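Notebook, sim bench, January

Started just after 8 with tea and a long list, and most of the list is still there, so let me at least write down properly what ate the day. The short version is that the arm in our simulated cell closed its fingers when it had been told to stop, and it did so more than once, and I would like whoever opens this book next to be able to follow how we got from there to a cause.

Background for Radwa, who was away when we set this up. We are running the Farness task list in simulation before anything goes near the real arm, with Skulorbridge passing commands between the planner and the wrist controller. The wrist view gets saved at every stop so that we can see what the arm saw. Reda started a batch last night and left it going, 77 runs in all, and when I came in the summary said everything had finished cleanly. I was very pleased for as long as it took to drink the tea. Then I opened the force log, and there were 15 runs with a closing force recorded after the stop command. On a simulated table that costs us nothing. With Fadi leaning in to move a part, as he does, it would be a different kind of morning, and so I'm treating this as a safety matter and have asked everyone to keep the real arm locked out until we agree it's fixed.

My first idea was contact. There is small stuff on this table as well as the big blocks, and the thin rod has given us trouble before — it gets a fingertip against it and the solver pushes back hard enough to look like a grip. I spent a good part of the morning on that, more than I should have, because I liked the idea and it was mine. I turned friction down, I turned it up, I gave the rod a simpler collision shape. No change worth writing down. Wael came by and asked, very kindly, whether I had looked at a stop where the fingers weren't touching the blocks at all, and of course I hadn't. So we pulled the saved view from run 949 (the numbering carries on from the older batches, don't go looking for the missing ones).
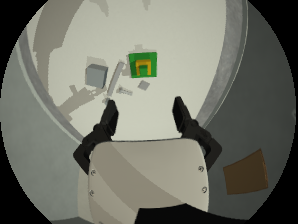
Run 949, wrist view. Fingers open, both blocks still farther up the table.

Wael's point was that neither block could be blamed for a closing force from there. I argued for the rod a little longer, seeing how near its lower end is to the left fingertip, so to be fair to both of us we took the rod and the other small pieces out altogether and replayed the same commands. The closing force came back just the same. That was the end of my contact theory, and I bought Wael a coffee.

After lunch Ismail sat down with the Skulorbridge message log and found it in less time than it took me to find my glasses. When a stop arrives, the bridge clears the arm queue, and it does that correctly. The gripper has its own queue, which we added in the fall when the finger commands were lagging, and the stop never reaches it. So the arm halts beautifully and any close command already waiting goes through afterward. If nothing is waiting you see no fault, and that explains why most of the batch looked fine. The summary only checks whether the arm stopped moving, so it was telling us the truth about the wrong thing.

I did that gripper queue. I remember being proud of it. Noted here so that Reda stops apologizing for the batch, which he ran exactly as asked.

What we changed today: a stop now clears both queues, and the gripper holds its position until it gets a fresh command with a new sequence number. Ismail wanted it to open on a stop, and I can see the appeal, but a heavy part over somebody's hand is a poor thing to let go of. We left it at hold for now and will talk it over with Fadi, who knows the real cell best. I replayed the 15 bad runs with the fix in and saw no closing force after the stop in any of them. The full batch is going again tonight.

Still to do. Add finger motion to the summary check (Reda). Find out whether the hardware stop on the real arm cuts gripper power or only the joints — I had always assumed the gripper too, and nearly wrote that down as a fact before Fadi asked me where I'd read it. Put my friction settings back, all of them, before somebody wonders why the rod slides like soap. Lockout tag stays on the real arm until Fadi and I have both signed the page after this one.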